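Small Trays and Sorting: A Gallery

Mon 1 June

Most of what ends up loose in a house is smaller than a hand. Pens, clips, batteries, spare keys, the little bottles that come home from trips. Drawers fill up with them, and after a while the drawer gets shut and a new one gets started. The page collects notes and one picture on sorting that kind of thing into shallow trays, which is how the drawers at Plunden have been kept for the last two years.

Plunden is a shared workroom with a long bench, a sink and a wall of drawers. There are 40 drawers in the wall. When the sorting started, 10 of them had a label that matched what was inside. The rest had either no label or one left over from an earlier use. The drawer marked STRING held fuses.

The entries follow the order of the work. Captions for earlier stages are kept here as text, and the picture goes with the section on setting out.

1. Emptying the drawer

Take the drawer all the way out and tip it onto a clean table. Picking through it in place takes longer and the back corner gets missed. Dust and crumbs come out with everything else, so wipe the drawer before anything goes back in. One drawer at a time is enough for an evening.

2. Throwing out

Dried-up markers, bent clips and dead batteries go first. Batteries have their own box by the door. Test pens on scrap paper and give each one a single chance. The first full round at Plunden took out 344 items, most of them pens and packing ties. The figure comes from the sheet on the wall, where everybody marked a line for each thing thrown away.

3. Choosing trays

Shallow plastic trays with slotted walls work well for small goods. The contents are visible from the side, grit falls through, and they rinse clean under a tap. The ones from Cuver fit the drawers with a finger's width to spare. The Vainio trays are a little deeper and stack better, but two of them side by side will not go into the narrow drawers. Vekilel sells a version with a lid, which was tried and given up. The lids were off within a week and ended up in a drawer of their own.

Color is useful if it stays simple. Red is for things used every day and blue is for things that belong to somebody and need to go back to them. More colors than that and people stop checking.

4. Setting out 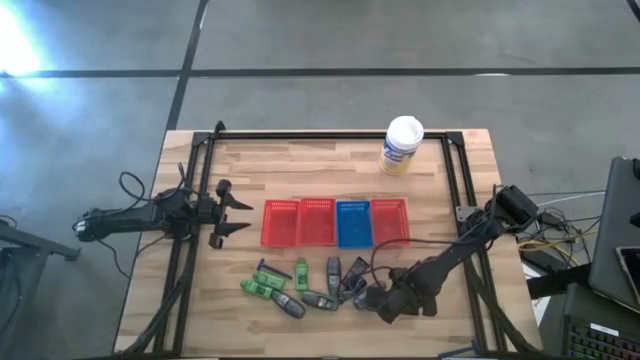

Four baskets in a row on the wooden tabletop, three red and one blue, all still empty. The small items lie in front of them, with two bright green pieces at the left, and the wipes stand behind.

Vekilel trays are better than the page makes out, according to one reader, who keeps screws in them and says the lid only comes off if the tray is overfilled. The same reader would put the blue tray at one end of the row, so that borrowed things never get dropped in with the daily ones by mistake.

5. Filling

Start with whatever there is most of. Similar things go together even if the tray looks half used. Leave one tray for pieces that have no place yet, and go through it again at the end of the month. Long items lie flat along the long side. Anything that leaks goes upright in a cup, outside the trays.

6. Back in the drawer

Trays go in with the everyday ones nearest the handle. Write the label after the drawer is full. Masking tape and a thick pen are fine, and they can be changed when the contents change.

The narrow drawers by the sink are next, at the end of June. They hold mostly tape, some of it stuck to the wood.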